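Print this article
E-mail this article
Reading time: 9 minutes

4.2 Shared writing tools and the question of the "home" container

The claim that a container on a desk causes people to put things away is repeated so often in the literature on office order that it is seldom tested. Vilten sells a whole line of desk goods on the strength of it, and the advice handed out to new tenants at Lundlow, the building where most of our observations took place, tells them to "give every item a home." We went in doubting this. Having a home for an object and returning the object to it are two different things, and earlier studies have tended to treat the first as evidence of the second.

Markers are a good test case. They are cheap, they are shared, and they are carried away from the place where they are stored in order to be used. A stapler can be used where it sits. A whiteboard marker cannot, unless the board happens to be within reach of the desk, and in the rooms we visited it rarely was. Becerra's earlier survey of supply use asked office workers whether they returned markers after use, and nearly all of them said yes. We do not put much weight on that answer. People asked about tidiness by a stranger with a clipboard will describe the person they would like to be.

We observed 11 shared tables over 40 working days. At 9 of them a pen holder was provided; the other 2 had none and served as a comparison, though a weak one. The holders were ordinary open cups or mesh cups of the sort found in any supply catalog. We gave no instructions about their use, and we did not tell the people at the tables that markers were of interest. Nicanor Becerra coded the notes from each visit, and a second reader coded a portion of them without seeing his marks.

A marker was coded as "stored" if any part of it was inside the holder, and as "loose" if it lay on the tabletop. Markers found on the floor, on a chair or on the ledge of a board were coded as "away." We used no category for markers that lay near the holder but outside it, and this was probably a mistake. Figure 3 gives the kind of case that caused the most argument between the two coders: two markers standing in the cup, one lying just beside it, and one farther toward the front of the table.

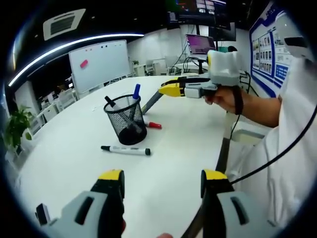 FIGURE 3. Mixed storage at a shared table. A black wire-mesh holder with a blue-capped and a black-capped marker in it; a red-capped marker and a white whiteboard marker with a black cap lie on the tabletop.

4.3 What a half-filled cup can and cannot show

It would be easy to read a table like the one in Figure 3 as a partial success for the container. Two of the four markers are in it, and the red-capped one is close by. A reader who already believes in the home container will say that the cup has "pulled" the markers toward it. We see no grounds for this. The same arrangement could come about if all four had been in the cup and two had been taken out, or if all four had been loose and two had been put in. The table looks the same either way, and most published work on desk order rests on exactly this sort of single look.

The Rotum scale, which scores a surface by the share of items in their assigned places, would give this table a middle score. We used the scale because reviewers expect it, but its middle range tells us very little. A table in the course of being used and a table that has been abandoned can earn the same number. Benavides and others have argued that repeated scoring solves the problem. It helps – but only if the visits are close enough together to catch the markers moving, and ours often were not.

There is also the matter of what else ends up in the cup. In Figure 3 a dark object can be made out through the mesh at the bottom. Neither coder could say what it was, and the scale has no place for it. In our notes, small unnamed things at the bottom of holders came up again and again. If a cup collects whatever is dropped into it, then counting the markers inside it as "returned" gives it too much credit. Some of them may simply have been dropped there too.

Cap color raised a smaller point. Several people told us that black and blue markers are put back more faithfully than red ones, on the grounds that red is used less and so is forgotten on the table. Figure 3 happens to agree with half of this, and the loose black-capped marker spoils the rest. We mention the belief only because it was held so firmly. Our notes were not detailed enough to test it by color – we began writing down caps in April, well after the first visits – and we would distrust any result drawn from what we have.

The comparison tables do not settle the matter either. Markers there were often left in a loose group near one corner, which the people using the table seemed to find perfectly workable. A corner of a table may be as good a home as a mesh cup, and it costs nothing.

Print this article
E-mail this article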